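Looking After a Shelf of Mystery Novels: Household Tips for People Who Read in Series

By Auður Hviid
May 2018

Anyone who follows a long detective series ends up with the same problem. The books arrive in different sizes, from different shops, over many years, and they all have to live somewhere. I have more than 1,000 crime novels in a two-bedroom apartment in Vendham, most of them paperbacks, and these are the methods I use to keep them clean, flat and easy to find.

Shelving

Keep books upright and snug, but loose enough that you can take one out by the middle of the spine. Pulling from the top edge tears the headcap, and on a paperback it leaves a white crease that won't come out.

Leave a finger's width between the books and the wall. Outside walls get cold in winter, and damp collects behind a packed shelf. If you already smell mildew, empty the shelf and wipe the wood with a barely damp cloth. Give it a full day before anything goes back.

A shelf 30 inches wide is as long as I would go without a center support. Wider than that and hardcovers will bow it within a couple of years.

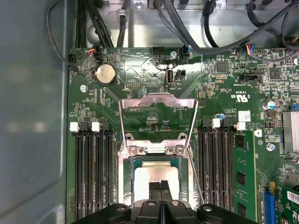
Thick omnibus editions should stand at the ends, where the uprights take the load. Very tall books can lie flat, two or three to a pile.

Dusting

Twice a year is enough for most rooms. Hold the book shut and brush the top edge away from the spine with a soft, dry paintbrush. A 2 inch brush from the hardware store is fine. Don't use furniture spray anywhere near paper.

For glossy jackets, use a dry microfiber cloth. Older matte jackets mark easily, so just brush those.

Getting rid of smells

Used mysteries often come home smelling of smoke or basement. What works for me:

1. Stand the book open, pages fanned, in a dry room for two days. Keep it out of direct sun.

2. Put an open dish of baking soda in the bottom of a lidded plastic tub. Set the book on a rack above it so the powder never touches the pages.

3. Close the lid and leave it for a week. Change the baking soda and go again if you need to. Smoke usually takes two rounds.

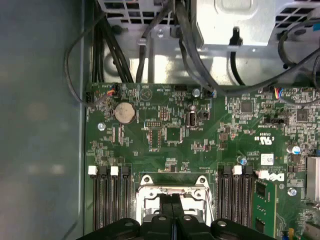

4. Air the book for another afternoon before it goes on the shelf with the others.

If there is fuzzy growth on the pages, don't bring it indoors at all. A replacement copy costs less than cleaning the whole shelf.

Price stickers

Warm the sticker with a hair dryer on low, then lift one corner with a fingernail and pull slowly, almost flat to the cover. Leftover glue on a glossy cover comes off with a little lighter fluid on a cotton ball – open a window, and keep well away from any flame. Try a small spot on the back first. On uncoated covers I leave the sticker alone.

Keeping a series in order

I shelve by author and then by story order. For a series like the Tamayo books, where the prequel came out ninth, that matters. A slip of acid-free paper inside the front cover with the number in pencil is all the labeling you need. 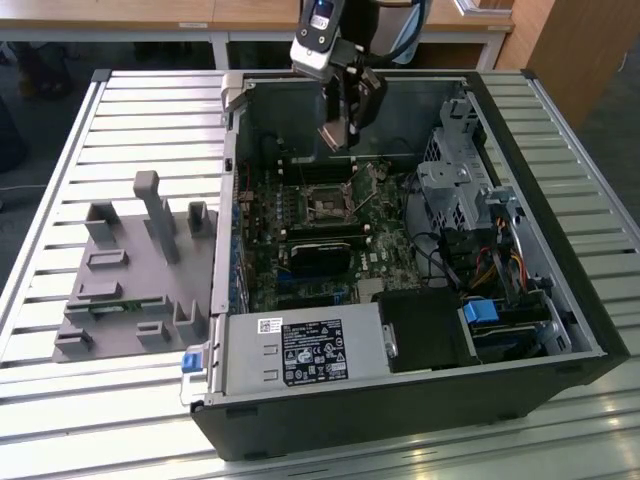
Keep a list too. Mine is a plain spreadsheet with columns for author, title, number in the series and whether the book is lent out. I print it before the library sale and take it along, and I have bought far fewer duplicates that way.

Lending

Write down the name and the month. Lend the first book of a series only if you can stand to lose it, as first books seem to be the ones that stay away.

Boxes and storage

Small boxes are better. A carton of 30 paperbacks is as much as I want to carry down stairs. Pack them upright or flat, never with the spine up, and fill gaps with plain paper. Newsprint rubs off.

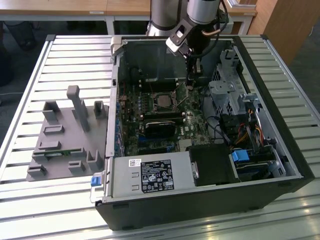

Attics and garages are too hot and too damp for paper. The floor of a bedroom closet is better, with the boxes raised on a couple of boards. Mark the side of each box, where you can still read it once they are stacked.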